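Kitchen evenings at Skarnisura

The cooking course starts again in January, every Thursday at 20:00. Dario Serra teaches the first two evenings, soups and then fresh pasta. Please bring an apron and a box with a lid - last year many people carried their food home in a cup.

If you are still choosing colors for your own kitchen, Dario likes slate blue for tall cabinets, next to a steel refrigerator.

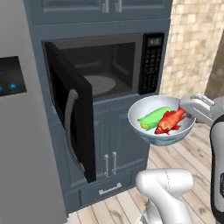

How to sign up

Write your name on the list at the desk, or ask Gerardo Santoro.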